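About Hunemon

Hunemon is a supplier of timber table tops and small furniture parts to joiners, schools, cafés and private buyers. The company works from a single site at Plastitz, where boards are received, dried, cut, glued, sanded and finished. Orders leave from the depot at Butitz, which also holds the stock of standard sizes.

What we make

Our main product is the solid table top, made from full-length staves glued edge to edge. Staves are sorted for colour before gluing, and the growth rings are set in alternate directions to limit cupping. Tops are supplied in beech, ash, birch and oak. Standard tops are 27 mm thick. Thicker tops are made to order and take longer, as the boards need more time in the kiln.

We also make shelves, stair treads, bench seats and drawer fronts. We do not make veneered panels or worktops with sink cut-outs.

How the wood is prepared

Boards arrive sawn and part dried. They are stacked on spacers under cover and then moved to the kiln, where moisture is brought down to between 8 and 10 per cent. Each stack is measured at both ends and in the middle. A stack that reads outside the range goes back in. After drying, the boards rest indoors for at least 5 days before they are planed.

Gluing is done in a clamp carrier with a water-resistant adhesive. Tops are left overnight, then sanded in three passes, the last with a 150 grit belt. Edges are eased by hand unless the drawing asks for a square edge.

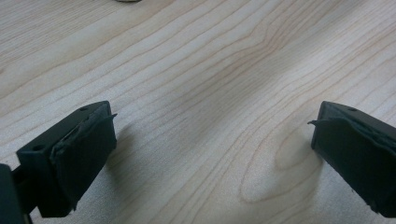
Pale wood table top, showing the grain.

Colour and grain differ from board to board. We sort out loose knots and splits, but we do not treat small changes in tone as a fault. Pale woods will yellow in daylight. Customers who need several tops to match should place them on one order, so that the staves can be drawn from the same stack.

Finishes

Tops are supplied bare, oiled or lacquered. Oil is applied in two coats and needs renewing by the owner, usually once a year for a dining table. Lacquer is sprayed and needs no regular upkeep, but it cannot be patched in small areas. The Sarıgül range is sold oiled only. It covers four sizes of café table and a matching bench, and has been in the catalogue longer than any other line.

Capacity and stock

The Plastitz workshop can press 375 standard tops a month. The depot list has 511 entries, counting each size, wood and finish separately. We supply some 169 trade accounts, most of them small joinery shops. Private orders are handled by the same office and are charged at the list price. The workshop closes for two weeks in December, and orders placed during that time are entered when it reopens.

Packing and delivery

Large tops travel flat on pallets with corner guards. Small parts and samples are boxed. Goods should be checked on arrival and any damage reported before the wrapping is thrown away. Tops should then be left flat in the room where they will be used for two days before fixing, with air able to reach both faces.

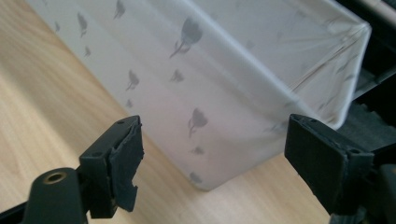
Visits and samples

The workshop is not open to the public. Trade customers may visit by appointment to choose boards for larger orders. Sample blocks of each wood and finish can be ordered from the Butitz depot, and their cost is taken off the first order.

Page last revised August 9, 2020.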